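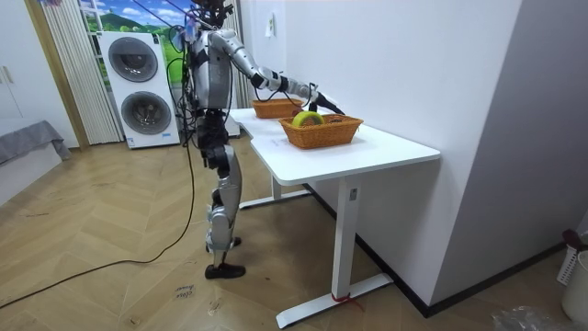 关于我们

Flimska是一所小型语言学校，由Jarmila Šťastný创办。她的母语是捷克语，中文是成年以后才学的，所以她很明白，大人重新坐进教室是什么心情。

我们开设捷克语、德语和中文三种课程，每班最多30人，口语课的人数更少。现在在读的学生有115位，有的是为了工作，有的是为了家人，也有几位退休的朋友，他们的作业常常交得最早。

我们怎样上课

初级班使用自编教材《Vrabec》，这个词在捷克语里是“麻雀”的意思。课文都很短，讲的是买票、看病、租房子和给邻居写便条。中级以后换成《Mererik》，里面有较长的阅读和听写。语法我们也讲，但是讲完马上要开口练习。说错了没有关系，老师会先听您说完，然后再改。

图书室

学校的图书室叫Viko，藏书3,000册，大部分是读者赠送的。学生可以免费借阅，一次借三本，期限一个月。字典只能在室内使用，请大家理解。

报名和参观

新的班级十一月开课。如果您不确定自己的水平，请星期六上午来做一个简单的测试，包括笔试和谈话，不收费用。测试以后，老师会当面告诉您适合哪一个班。

来之前请先打电话或者写邮件，用中文、捷克语、德语都可以。我们回信有时候慢一点，但是每一封都会回。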